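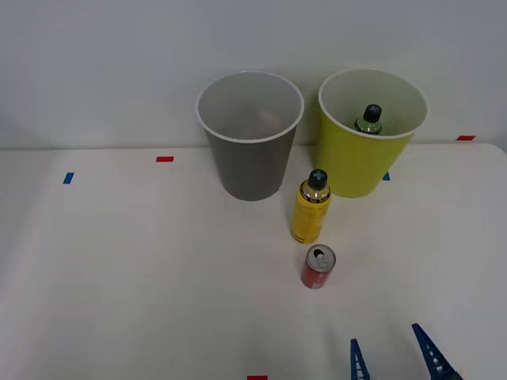

Open day at the Himora cider mill

I drove out to Gullel on Sat 15 July for the mill's open day, and wow, what a crowd! Parking was 2 bucks, in a mowed field.

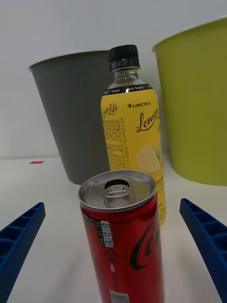
The pressing room came first, and it smells amazing (apples, old wood, a bit of vinegar). They can run up to 75 crates a day in October, when the real harvest comes in. I'd been walking in the sun and a cold soda in a slim red can, pull tab and all, sounded better to me than cider right then, sorry!

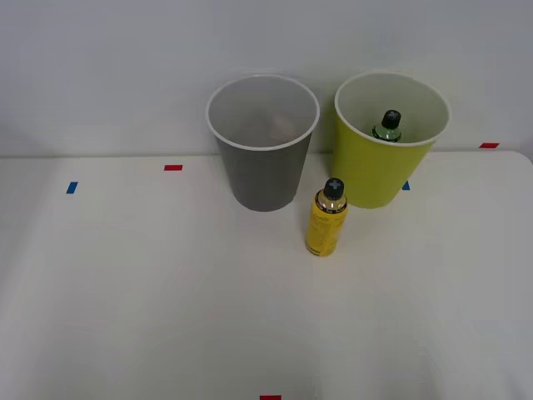
Page last changed: Sat, 6:40 pm

Next was the cellar, 100 steps from the press by the guide's count. The big Tierney tank holds 444 gallons and you can hear it fizzing if you put your ear on it. I did, twice.

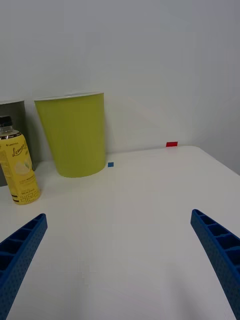

Platus

I took home a jug of the dry one and a bag of doughnuts that didn't make it past the highway. Bring cash, the shop's card reader was down all afternoon.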